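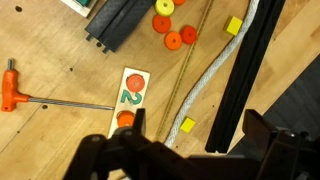

Hovau Pumar motor focuser, one season in

I bought the Hovau Pumar in the spring to put on my four-inch refractor, and it has been on the scope ever since. Price was $204 shipped, without the hand controller, which is extra. There are plenty of first-light posts about this unit and very few from people who have used it through a summer, so I waited until September to write mine.

My use is half visual and half imaging. The scope has the stock dual-speed rack and pinion focuser it came with. I have a light aluminum mount on a pier in the backyard and a small computer strapped to the tube. Sky is suburban. Nothing I shoot is going to win a prize, but I do like tight stars, and I was tired of walking out every hour to refocus by hand as the tube cooled.

What comes in the box

The motor unit, one flexible coupler, two brackets, a bag of metric screws, a USB cable and a folded sheet of instructions. The power cord is not included. It takes the usual center-positive barrel plug at 12 volts. I had a spare. Check yours before the first clear night.

The unit weighs 11 ounces with the longer bracket on it. I had to slide the scope forward in the rings by the width of a finger to get balance back.

Finish is good. The housing is machined, the lid sits flush, and the screws holding it are real stainless. The bracket is less impressive. It is bent sheet with slotted holes, and one of the slots on mine had a burr that kept the washer from sitting flat. A minute with a file took care of it.

Mounting it

You take off the coarse knob on one side, slip the coupler over the bare shaft, and hang the bracket from the screws under the focuser body. The instructions show a focuser that doesn't look like mine, and I would guess it doesn't look like yours. Dry fit everything first. The coupler has two set screws and both have to land on the shaft, so the bracket needs to be pushed all the way toward the focuser before you tighten anything.

My first try had the motor sitting a hair low. It worked on the bench and stalled on the scope with the camera pointed up. I loosened the bracket, turned the focuser through its whole travel by hand so the shaft could find its own center, and snugged the screws down a little at a time. It hasn't stalled again.

Allow an evening. The second time I did it, on a friend's scope, it took half an hour.

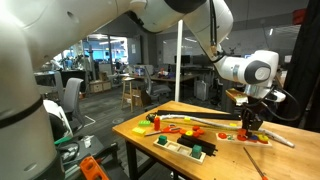 Small objects on a wooden worktable, with green and yellow toy blocks near the left end.

Software

The driver installed without trouble and showed up on the first available port. I use it with the capture program I already had. Temperature reads from a small probe on a wire, and I taped mine to the tube under a scrap of foam. It agrees well enough with the thermometer on the back fence.

You need to measure backlash yourself. Mine came out to 83 steps, measured with the camera hanging on and the scope pointed fairly high. Put that number in one place only, either the driver or the capture program. I had it in both for the first two weeks and got V-curves that looked like somebody had stepped on them. Jaruwan Limsakul on the club list spotted it from a screenshot, and I owe her a coffee.

For what it's worth, my sharp position with the flattener and the usual spacer is step 1405 on a mild night, counted out from full in. It moves inward as the night cools. With the same gear it comes back to very nearly the same place every session, so I start there and let autofocus do the rest.

Autofocus runs take three to four minutes with short exposures. I run one at the start, one after a filter change, and one whenever the probe has dropped a degree. I tried using the temperature curve alone with no runs in between. It was fine until after midnight and soft from then on. Maybe my curve is bad. I went back to regular runs.

At the eyepiece

This is the part the other reviews skip. With the motor clamped to the shaft you no longer have a coarse knob, and on my focuser the fine knob slips against the motor if you force it. So visual use means the hand controller or the laptop. The controller is a plain box with two buttons and a speed dial. It works with gloves on. The slow speed is very good on the moon and on close doubles, because nothing shakes. The fast speed is slow. Going from a long eyepiece to a short one that isn't parfocal, you stand there with your thumb on the button and wait.

The red light on the motor housing is too bright. I covered it with two layers of electrical tape.

Compared with the Saneck

Before this one I borrowed a Saneck from Decha Siriwan for a month. It is belt driven, so there is next to no backlash, and it has a clutch you can release and focus by hand. I liked that a lot. It is also wider, and on my scope it hit the finder bracket and would have needed a different shoe. It costs a good deal more. If you mostly observe and only image now and then, I think the clutch is worth the money. For imaging I couldn't tell the frames apart.

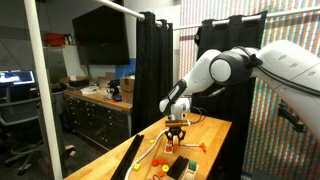 Workbench with a long black rail along the left side.

Problems

One real one. In July the unit began losing its position between sessions. I would park it, shut down, and the next night it would report zero. Support at Thepsuriya, the dealer, answered on a Friday and had me wait for the driver to finish saving before cutting the power. I now disconnect in the software, wait ten seconds and then pull the plug. No losses since then, but I would like a unit that could survive a power cut.

The USB socket is also shallow. In the cold the cable stiffens and wants to back out when the mount swings over. A cable tie around the bracket holds it. Alcides Flores has the same unit on a small reflector and did the same thing — his cable had pulled out halfway through a night's run and he slept through it.

The set screws worked loose once, in June. I put a drop of the blue thread locker on them and they have stayed put.

Load

My camera, filter wheel and flattener together are not heavy, and the motor lifts them straight up with no complaint. Chaiwat Ruangrit tried his Pumar with a big two-inch diagonal and a very large eyepiece and said it slowed down near the zenith. I don't own anything that heavy, so I can't add to that.

Would I buy it again

Yes, for this scope. I would order the hand controller at the same time and save on the second shipping charge. Four stars out of five, with the star off for the USB socket and the instruction sheet.

If anyone has a bracket drawing for the older focuser with the three screws underneath, please post it. I have a second scope waiting.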